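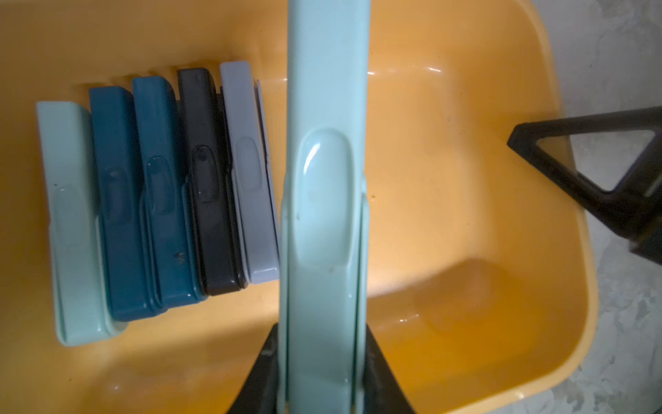 Rusulura Packaging - Components and Packing Group
Minutes of the October meeting, small meeting room, 10.30 a.m.

Chair: Manuela Marino
Present: packing, stores, moulding, purchasing
Apologies: quality (written comments received and taken under item 3)

1. Minutes of the previous meeting
Agreed with one correction. Under item 4, "base" should read "cover" in both places.

2. Matters arising
Stores confirmed that the old cardboard trays have been taken off the packing benches. Two remain in the sample cupboard for reference. The label printer is back in use. The question of the bench height was not taken further and stays open.

3. Slide covers - storage in the yellow bins
Packing reported on the change from trays to the round-cornered plastic bins. Covers are now stood on their long edge in a row, leaning one on the next, and picked from the front. Picking is quicker than from the trays. Two problems were raised.

3.1 Row creep. When a bin is less than half full the row slides and the covers end up staggered, with the lower ones partly hidden. The curved wall gives no square face to lean against. Moulding suggested a loose divider, cut to the inside of the bin and held by friction only. Purchasing asked whether a square bin would be simpler. The Zaler square bin was looked at in the spring and does not fit the present racking. Agreed to try the divider first.

3.2 Marks on the face. Quality's comments noted fine marks on dark covers returned from the bench, mostly close to the thumb recess. The raised rim keeps flat faces apart when covers are stacked square, but not when they lean at an angle. No marks have been noted on the mint or the light grey, though they may be harder to see on those colours. Stores to try thin interleaving sheets on charcoal only.

4. Colours
Current colours are mint, dark teal, petrol, charcoal and light grey. Packing asked for one colour per bin. Stores replied that there is not enough shelf space and that mixed bins will continue for short orders. Dark teal and petrol are being confused under the evening lighting. Agreed that these two will not be placed next to each other in a mixed bin - charcoal or light grey to go between them.

The Pilkington order is for 600 covers, mint and light grey only, and will be packed from single-colour bins. Inner cartons hold 24. Parkeo have asked for a sample set in all colours; packing to send one of each with the recess facing up.

5. Cleaning of bins
Bins are wiped out at each refill. Moulding pointed out that dust collects where the wall meets the floor and is carried up on the lower edge of the covers. Dry cloth only, no spray. Stores have some 11 clean bins in reserve, which was thought enough for the present.

6. Any other business
Purchasing asked that reject covers be kept by colour, as the regrind price differs for dark material. Agreed.

Actions
Divider, trial piece in card, then plastic - moulding
Interleaving sheets, charcoal - stores
Revised order of colours for mixed bins, notice at bench - packing
Parkeo sample set - packing
Bench height, to go back on the agenda - M. Marino

Meeting closed 11.25 a.m.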